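Panton extends coloured block range with re-specified 63-piece classroom set

Billham, April – Panton, the maker of wooden teaching equipment, has re-specified its coloured block set for nurseries and infant schools. The new set replaces the previous version in the Quinlan catalogue and is supplied through the Plarnham warehouse. Orders are open now.

The set contains 63 solid wooden cubes in red, yellow, green and blue. All cubes are cut to one size and sanded on all faces, with the edges slightly rounded. The colour is a water-based matte stain applied in two coats. It is thin enough to leave the grain showing, and it replaces the gloss paint used on the earlier set, which chipped at the corners after heavy use.

The matte surface also has more grip. Panton's own stacking trials at Billham covered 1,426 towers built with the old and new finishes on the same level table. Towers in the new finish stood for longer before slipping, and the difference was greatest where cubes were placed off centre.
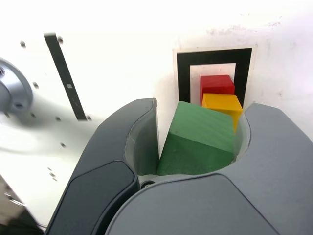

Colours were chosen so that each can be told from the others under ordinary classroom lighting. The green has been made darker than in the previous set, after schools reported that the old shade was too close to the yellow in dim rooms. The red and yellow have changed only slightly and can be mixed with older cubes for sorting and pattern work.

Cubes are packed in a lidded tray with a printed card showing 12 starter patterns. Stain is matched by batch, and small differences between batches should be expected, as timber takes up colour unevenly. Cubes should be wiped with a damp cloth and left to dry in the air. They should not be soaked or put in a dishwasher.

The first production run is 2,380 sets, of which 680 are reserved for schools with existing Quinlan accounts. Replacement cubes will be sold singly by colour. The previous gloss set will remain on sale until stock is used up – no further production is planned.

Trade and school enquiries should be sent to the Panton sales office at Billham.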